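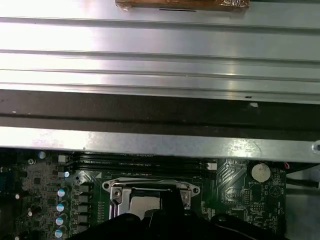 Open Days / Robots

1/ Back from the Ellery open day in Cenunstead. Posting this from the parking lot before I forget everything. Thread, no order, sorry in advance

2/ Short version: Ellery takes in old office desktops and wants a robot to strip the useful parts out. Processor, memory, then whatever else is worth having. People do it now, at benches in the next room. They do it well and it's dull and their thumbs hurt (direct quote, more or less)

3/ Doors at 9, I got there 9:20, already a line for coffee. Badge printer down, so Trudy Faulkner was writing name stickers by hand. Mine says "Pres". I am not Pres. I was press for one morning in my life and it had a typo in it

4/ Trudy runs the site. Good talker, no slides. Her pitch: everybody shows robots building things, taking stuff apart is harder. New parts turn up the same way every time. Old desktops turn up however the last owner left them. Dust, missing screws, a sticker over the one thing you need to reach

5/ The software on the arm is called Praltora. Ugly name, they know. It learns from people steering the arm through the job, over and over. 1,022 recorded runs so far, and she said a lot of the early ones are "mostly a record of us being bad at it." Liked her a lot

6/ We got the processor demo first. Open computer, gripper goes down, everyone leans in, host asks everyone to lean back out

7/ If you've never pulled one: lever up, frame up, lift the chip out straight, do not touch what's underneath. Sounds like nothing. Then you see a gripper that size go in over the board and your stomach drops a little

8/ They had the close view up on a wall monitor, so you're basically riding down with the hand. Big black fingers, tiny target. Way better than standing at the rope. If you go in September, stand by the monitor, left side, there's a heater on the right

9/ Rochelle Goodwin was on the controls. She does the steering for the recorded runs, used to repair point of sale terminals. Hands barely move. Asked her what the hard part is and she said depth. You can see side to side fine, down is where you get fooled

10/ Also asked what happens when she bends a pin. "I say a word and we get another board." OK then 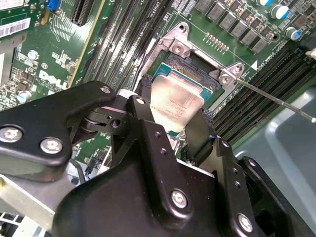 11/ THE GRIP (everybody asked about this so it gets its own heading)

Two fingers, one on each side of the chip, squeezing the edges. I had expected suction. So did the guy next to me, who builds packing lines and was very firm about suction

12/ Rochelle's answer: they tried cups. Fine on a clean lid. These lids come with old thermal paste on them and a cup on paste is a mess. Edges are edges. Downside is the chip can sit at a bit of an angle in the fingers, and with the open socket right there under it you really want to know which angle

13/ Packing line guy not convinced. They were still going at it by the coffee when I left. Wonderful

14/ Somebody's kid asked if the robot knows it's a computer taking apart a computer. Best question of teh day. Uldis Dambrauskienė, who does the training side, took it seriously and gave a proper answer about what the system gets as input. Kid lost interest halfway, I did not

15/ Short version of Uldis: it gets camera views and the arm's own position, it puts out small moves. No parts list inside. Nobody typed in "socket". He'd like a parts list in there someday, Trudy would like him to finish the current thing first

16/ Number people wanted: 34 desktops a shift is what a good person at the bench does. Robot is nowhere close. They said so out loud, before anyone asked. I've been to demos where you have to drag that out of somebody in the hallway

17/ Break. Sandwiches. Egg ran out fast. Talked to Tayla Ngata from Broditz, they make fixtures and trays for this kind of cell. She says the fixture is half the job and gets none of the photos. Told her I'd post one 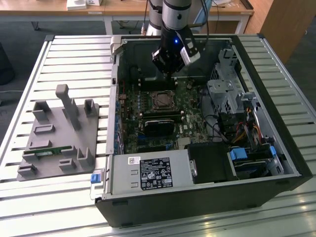 18/ I came for the fixtures, if I'm honest about my day job. We sort returned parts at my place, and our trays are a disgrace - foam, tape, a marker. So I spent most of the second demo looking at the gray 3D-printed plate off to the left of the tower, with the green memory module lying in its slot. Raised holders, the part lies in one spot, the arm doesn't have to go hunting. I want that for our bench even with no robot. Tayla says start with one part type and resist adding more for a month. We will not resist

19/ Other thing I'm stealing: case on its side, panel off, everything done from above. We work on ours standing up for no reason I can think of. Changing that tomorow

20/ Jolene Ormsby asked in replies whether the arm does the cables too. No. Not yet. Cables were the one topic where the whole team went quiet and looked at each other. Uldis said "ask us next year"

21/ Cables move when you touch them, they hide other stuff, no two cases the same. A person does the unplugging before the tower goes anywhere near the bench for a run, if the run needs it

22/ Safety bit: rope, a stop button in Rochelle's reach and another by the door. Arm moves slow. Slower than I'd like as a viewer, about right as someone standing near it

23/ Stuff I didn't get to: the bench room tour (full), the battery talk (clashed with demo 2). If anyone went to the battery talk please send notes, I have a drawer of coin cells and a bad conscience

24/ Next open day is in September, free, sign up ahead because they cap the groups at 8. Parking is behind the building, not in front, ignore the map

25/ Phone on 2 percent. Questions below, will answer tonight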